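Cliltholm kitchen hands tray clearing to a robot arm, and the dish room shifts change with it

The central kitchen at Cliltholm, which cooks and washes up for the town's schools and two care homes, will start using a robot arm in its dish room in November. The arm will sort what comes back on the trays: plates to one crate, cups and bowls to another, leftover fruit and packaging to the side.

The kitchen sends out 1427 meals on a normal school day. Everything the meals are served on comes back between noon and half past two, and until now all of it has been sorted by hand at a steel counter next to the washer. Staff on the afternoon shift have long named that counter as the worst spot in the building. It is hot and loud, and it means standing in one place and reaching across a belt for more than two hours.

The system comes from Skokuritz, an automation firm that has set up similar lines in laundries and parcel depots. It is the firm's first kitchen. Before any equipment was bolted down, its engineers spent the summer working out the sorting job in simulation, using dishes and crates of the kinds the kitchen handles. Kitchen staff were shown the results on a screen in the break room and asked what was missing.

They had a long list. Cups come back stacked inside bowls. Napkins stick to plates. Children put banana peels in mugs. The firm added some of these cases to its tests and has said that others, the napkins above all, will stay with people for now.

The simulated station has the arm standing at the back of a perforated platform, with a red plate and a black one in front of it, a bowl, a banana and two open crates off to one side. Moving the crates around on screen was how the kitchen and the firm settled where they should go in the real room - the first plan had them where the carts come through.

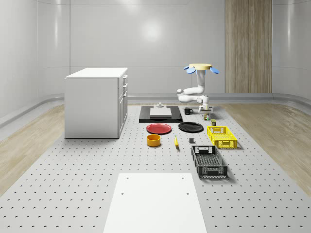

What changes for staff

Four people work the afternoon dish shift. No jobs are being cut, according to the notice the kitchen posted for employees, but the shift will look different. One person will stay at the station to pull out anything the arm can't handle and to swap full crates for empty ones. The other three move to unloading the washer, restocking the carts and helping with prep for the next morning.

The person at the station will rotate every 40 minutes. That was a request from the staff, who did not want one worker left alone with the machine for the whole shift.

Each of the four will get two days of training at the Skokuritz workshop in Ustham, paid at the normal rate. They will learn to stop and restart the arm, clear a jam and change the gripper pads. Anything beyond that goes to a phone line that is open during kitchen hours.

Not everyone on the shift is pleased. Some workers have said the prep work starts too late in the day to be useful, and that they would rather have an earlier finish. Others asked what happens to the extra half hour of pay they now get when returns run late. The kitchen says the late rate will stay in place through the school year and will be looked at again after that.

There is also the matter of speed. In tests at the workshop the arm sorted 300 pieces an hour. A practiced worker does 795. The kitchen plans to make up the gap by starting the arm as soon as the first carts are back and letting it run until four, while people take the heaviest half hour by hand as they do today.

Breakage will be watched as well. The kitchen lost 109 plates and bowls last school year, most of them dropped between the counter and the washer.

Lease and next steps

The arm is leased for one year. The kitchen can send it back after six months if the staff and the management agree that it isn't working out. The other local bidder, Živković, offered a conveyor with fixed chutes at a lower price, but it would have meant taking out a wall.

Installation is planned over the fall school break, when the kitchen cooks only for the care homes. The dish room will be closed for three days and washing up will be done in the small kitchen on the ground floor.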